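Jindico Outdoor Small Cell: Set-up Guide

Section 4: Bringing the unit on air

Read this section after the bracket, power and backhaul work is finished. You will need the site sheet, a laptop with an Ethernet port and the login supplied by your operator.

Caution: Do not enable the transmitter until the operator has confirmed the licence for the site in writing. Transmitting outside the licensed band is an offence in most countries.

4.1 Connect to the local port

1. Open the lower service flap and remove the rubber plug from the port marked LOCAL.
2. Connect the laptop with a shielded cable.
3. Wait for the status light to change from red to steady amber.
4. Open a browser and log in. The session closes after a period with no activity, and any unsaved settings are lost.

Note: Units shipped with Jadgate firmware ask for a new password at first login. Write it on the site sheet before you go on.

4.2 Set the backhaul

1. Go to Network, then Backhaul.
2. Choose Fibre or Microwave to match the site sheet.
3. Enter the VLAN number. The default is 695. Change it only if the operator has given you another one.
4. Press Apply. The unit restarts its network side and the browser page will drop for a short time.
5. Log in again and check that the Backhaul line reads Up.

If it still reads Down, check the cable at both ends, then the VLAN number, in that order. 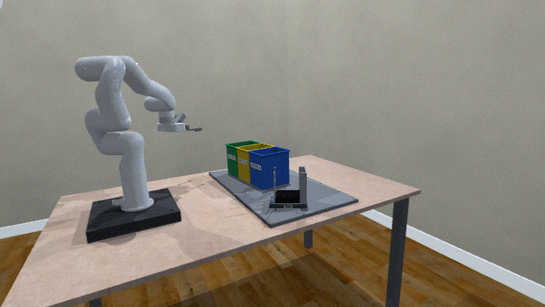
Reading time: 4 minutes

4.3 Set the radio

1. Go to Radio, then Carrier.
2. Select the band and channel width shown on the licence.
3. Set transmit power to Low. Leave it there until the tests in 4.4 are complete.
4. Enter the neighbour list. Floltine sites can load this from a file; all others must be typed in.
5. Press Apply, then Enable transmitter.

Caution: Keep at least 2 metres from the front of the antenna while the transmitter is enabled.

The status light turns green when the unit has a GPS fix and the core network has accepted it. A first fix may be slow where tall buildings block the sky.

4.4 Test calls

1. Make one voice call and one data session from a test handset.
2. Walk out of coverage with the call open and confirm that it hands over to the next cell.
3. Raise transmit power to the value on the site sheet and repeat both steps.
4. Save the log. It holds 2,000 entries and then overwrites the oldest.

Send the log and the signed site sheet to Maricica Ciobanu in commissioning.

Section last revised 17 Sep 2023, S. Dimitriou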